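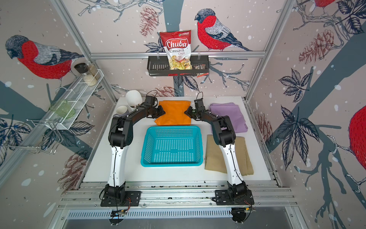

Surkent road blockade

The Surkent road blockade was a period of armed and unarmed obstruction on the Maeng highway between the towns of Surkent and Gardale. It began in October, after work started on a fortified gendarmerie post above the village of Prerncombe, and ended the following March under a local agreement known as the Gardale terms. The blockade combined a village protest against the post with attacks on patrols by an armed group, the Upper Maeng Front. The extent to which the two were linked is disputed.

Contents
Background
Course of the blockade
Security operation
Gardale terms
Casualties and damage
Inquiry
Aftermath
See also

Background

The Maeng highway is the only surfaced road across the upper valley. It follows the river from Surkent, climbs to a saddle at Prerncombe and drops to Gardale, where it joins the national network. Before the blockade the road was guarded by mobile patrols working out of a barracks in Surkent. There was no permanent post on the saddle, the previous one having been given up and its roof removed.

A ceasefire between the interior ministry and the Front had been in force for two years. Its text barred "new positions" within sight of the road but did not define a position. The ministry held that a post on the site of an older one was a repair. The Front, and most of the village councils in the upper valley, held that it was new building and therefore a breach.

Grazing rights added to the quarrel. The plan for the post took in 16 hectares of common pasture on the north side of the saddle, used by households in Prerncombe between May and September. Notices of the taking were put up in Surkent, which is in a different district, and objections sent in by the Prerncombe council were returned as out of time.

Course of the blockade

The first obstruction was a line of farm trailers parked across the road below Prerncombe in the second half of October. Drivers of private cars were let through on foot of a request from the council; lorries carrying cement and steel were turned back. Gendarmes attended but did not move the trailers.

In November the site contractor tried to bring materials in by night with an escort. The convoy was stopped by burning tyres at the lower bridge, and stones were thrown at the leading vehicles. Three drivers left their cabs and walked back to Surkent. The lorries stayed on the bridge for several days and became part of the barrier.

The character of the blockade changed in December, when shots were fired from the slopes at a patrol clearing rocks above the bridge. Two gendarmes were wounded. The Front claimed the attack in a leaflet left at the bus station in Gardale. The Prerncombe council condemned it the next morning and offered to withdraw the trailers if building stopped for the winter. The ministry did not reply in writing.

Trenches were then cut across the road at two points. The council denied any part in digging them. Traffic of every kind stopped, and fuel and flour reached the upper villages by mule track until the thaw. 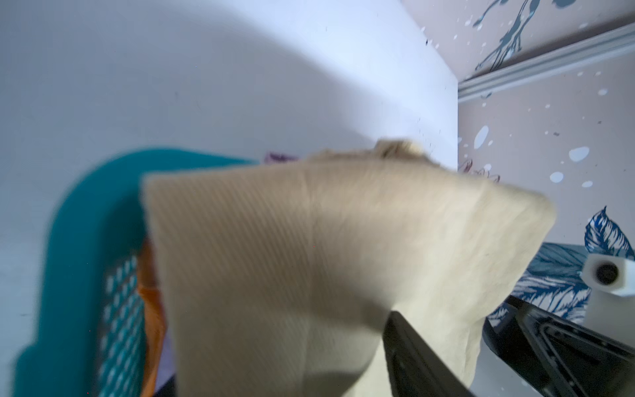
Security operation

The operation to reopen the road was placed under the Surkent gendarmerie command, then held by Colonel Dehua Lei. It involved 860 personnel, of whom about a third were drawn from outside the province. The plan had two parts. Foot units were to hold the high ground on both sides of the river while engineers filled the trenches and lifted the lorries from the bridge.

The southern slopes were occupied without fighting. On the northern side, units met rifle fire from sheepfolds below the saddle and halted for the night. The folds were found to have been left when the advance was resumed at first light. A homemade mine was found in the culvert under the upper trench and destroyed where it lay.

A curfew was imposed in Prerncombe from 18.00 to 05.00. House searches were carried out under an order signed by the deputy governor, Xiuying Kong. The order was later held by the provincial court to have been too wide, as it named the whole village and gave no list of addresses. The court did not order the return of goods taken in the searches, most of which had by then been handed back.

Gardale terms

Talks opened in February at the grain exchange in Gardale. The chair was Iida Juntunen, a retired appeal judge who had earlier heard land cases in the lower valley. The Front did not attend but sent written answers through a lawyer.

The main points of the terms were as follows:

Building on the saddle would stop at the height already reached, and the structure would be used as a road maintenance depot.
Patrols would continue but would not stay overnight above the lower bridge.
The common pasture would be returned before the start of the grazing season.
Persons who had only taken part in the October and November obstruction would not be charged.
Anyone suspected of the December shooting, or of laying the mine, was left out of the previous point.

The terms were read aloud at Surkent and Prerncombe in March. The remaining barriers were removed the same week.

Casualties and damage

Official returns give 6 dead: four members of the Front and two gendarmes. The Prerncombe council adds a shepherd who died of exposure on the mule track, whom the returns class as an accident. The number of wounded was never agreed, as the Surkent hospital and the gendarmerie counted minor injuries differently.

The district office received 617 claims for damage. Most were for lost stock, spoiled feed or broken doors. Payment was made at fixed rates, and claims for lost trade were refused as a class.

Inquiry

An inquiry led by Yuxi Tian sat in Surkent in the summer after the blockade. It found that the notices for the pasture had been posted in the wrong district through a clerical error, and that the error had been known before the first trailers were parked. On the link between the council and the Front it reached no finding. It criticised the use of an escorted night convoy, which it described as "likely to be met with force and not equipped to answer it".

Parts of the report dealing with the source of the mine were withheld.

Aftermath

The depot on the saddle opened with a staff of road workers and is still in use. The lower bridge was rebuilt with a wider deck. Overnight patrols were resumed for a short time after an unrelated robbery near Gardale, and were withdrawn when the council protested under the terms.

The phrase "new positions" was replaced in the next ceasefire text by a schedule of map references.

See also

Upper Maeng Front
Surkent barracks
Gardale grain exchange
Common pasture in Maeng Province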